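Poloshirt "Bekstead" von Heiskanen im Test: Drei Knöpfe und ein Kragen mit Meinung

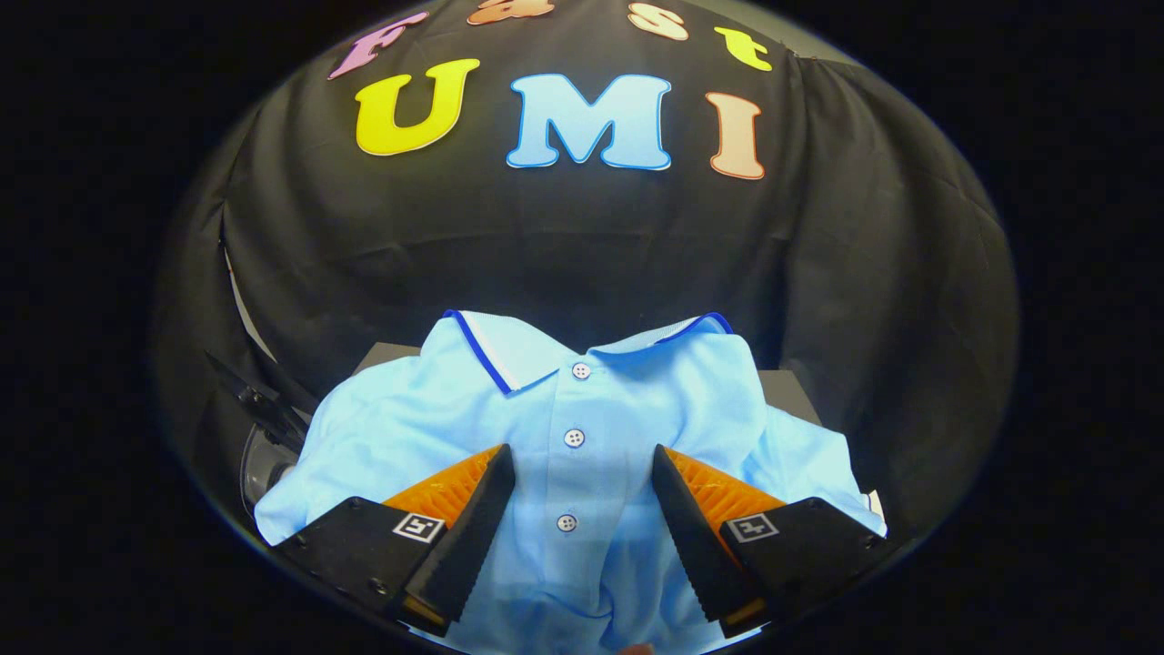
Hellblau, Kragen mit königsblauem Streifen, leicht zerknittert.

Ich besitze wenige Poloshirts, und das aus Überzeugung. Das Polo ist ein Hemd, das auf halber Strecke die Lust verloren hat. Meine Schwägerin Nelli sieht das anders und hat mir zum Geburtstag einen Gutschein von Guvitz geschenkt, einzulösen ausschließlich in der Abteilung Oberbekleidung. So kam das Bekstead in Hellblau zu mir, und seit Februar trage ich es im Wechsel mit zwei älteren Stücken von Brovudley.

Zum Aussehen. Das Blau ist freundlich, ein bisschen Zahnarztpraxis, aber von der guten Sorte, wo es im Wartezimmer aktuelle Zeitschriften gibt. Am Kragen sitzt außen ein dunkler Streifen in Königsblau, die Unterseite ist weiß. Klappt man ihn hoch, sieht man aus, als hätte man ein Segelboot. Ich habe keins und lasse ihn unten.

Die Knöpfe sind klein und weiß, und die Knopflöcher waren anfangs so eng, dass ich morgens vor dem Spiegel laut geworden bin. Nach ein paar Wochen gab sich das. Der oberste bleibt bei mir ohnehin offen, der unterste immer zu, um den mittleren wird je nach Wetter verhandelt.

Jetzt zum Stoff, und hier muss ich streng werden. Laut Etikett 100 Prozent Baumwolle, und die benimmt sich auch so. Einmal kurz hingelegt, schon wirft das Ding Falten, am liebsten an den Ärmeln und unten an der Seite. Wer bügelt, bekommt ein sehr ordentliches Shirt. Wer nicht bügelt, bekommt meines. Auf dem Bügel trocknen hilft ein wenig, im Trockner war es noch nie, da traue ich dem Kragen nicht.

Der Kragen ist nämlich die eigentliche Leistung. Meine beiden Brovudleys haben nach einem Sommer Spitzen wie welker Salat. Beim Bekstead liegen sie nach jeder Wäsche wieder ordentlich links und rechts, ganz ohne Zureden. Auch der Streifen hat nicht ins Weiße abgefärbt - bei 40 Grad, mit gewöhnlichem Colorwaschmittel und ohne besondere Rücksicht.

Die Größe fällt reichlich aus. Ich trage sonst L und hätte M nehmen können. In den Schultern passt es, am Bauch ist Platz für Zukunftspläne. Die Länge reicht, um es in die Hose zu stecken, falls man so jemand ist.

Bezahlt habe ich mit Gutschein und einem kleinen Aufpreis, regulär kostet das Shirt 74 Euro. Dafür könnte es sich fast selbst bügeln. Im Abverkauf würde ich es noch einmal nehmen, dann in M und in Dunkelblau.

Plus: Kragen, Farbe, Länge
Minus: Preis, knittert schon beim Anschauen
Wertung: 7 von 10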